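Thursday, late

Finally got the badge ribbon order sorted, and I'm so relieved I could sing. Lena Jasińska called from Brelow right after lunch (I still had soup on the stove) to say the printed samples were ready, and did I want the dark green or the brick red for the reunion walk. I had been going back and forth on it since Monday and I said green, quick, before I could start up again.

We settled on 800 badge holders with clips, and she's throwing in 12 extra for the people who always lose theirs before the coffee is poured. The Grudard quote was lower, but their clips pinch something awful, and I remember how my thumb felt after last year's.

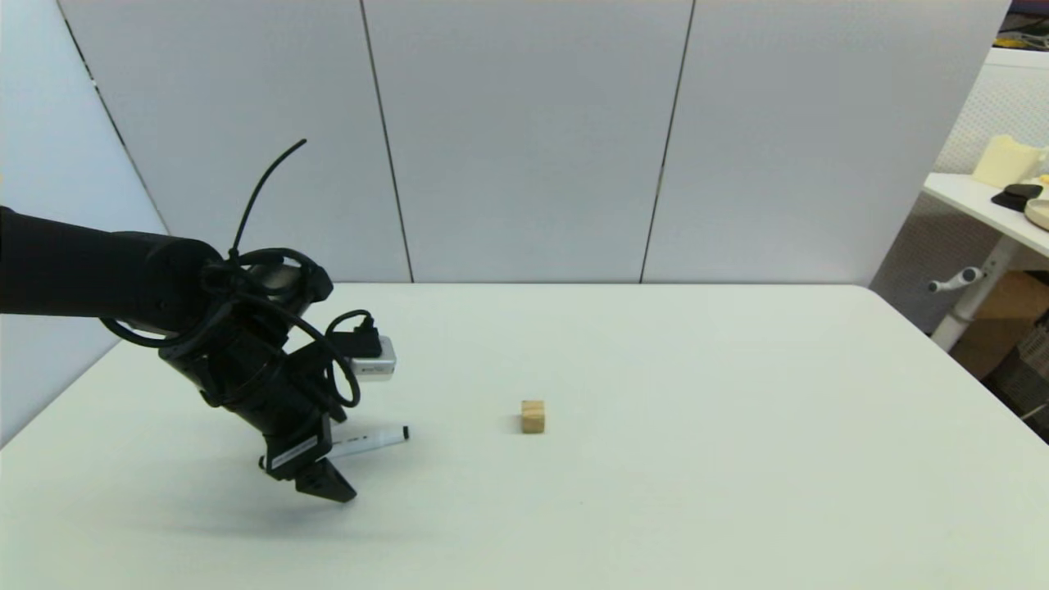
*Table by the wall, Thursday.*

Mom used to pin name tags on us with safety pins for the church picnic, and I thought of her the whole time I was filling in the order form, those big crooked letters on cardboard and her saying hold still, hold still. I'd love to do a few that way for the old folks' table, if I can find decent cardboard. Mandagi sells it in packs of 100, more than I'd use in my lifetime, but maybe the school would take the rest!

I still have to pick a pouch size, and the Estico catalog has left me more muddled than before. I asked Lena about it straight out:

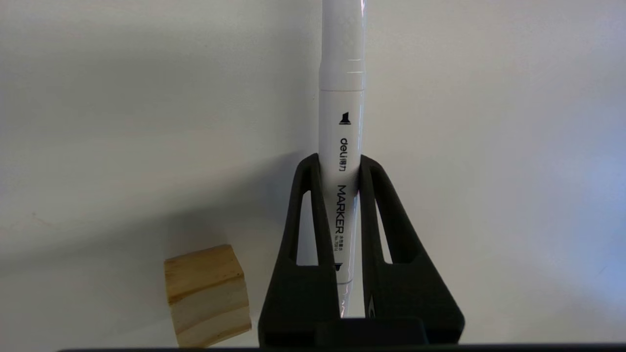

Will the small pouch hold a folded schedule as well as the name card?

Only if the schedule is folded twice; for one fold, order the next size up.

So, the next size up. Must call her back before 2 tomorrow and move the dentist.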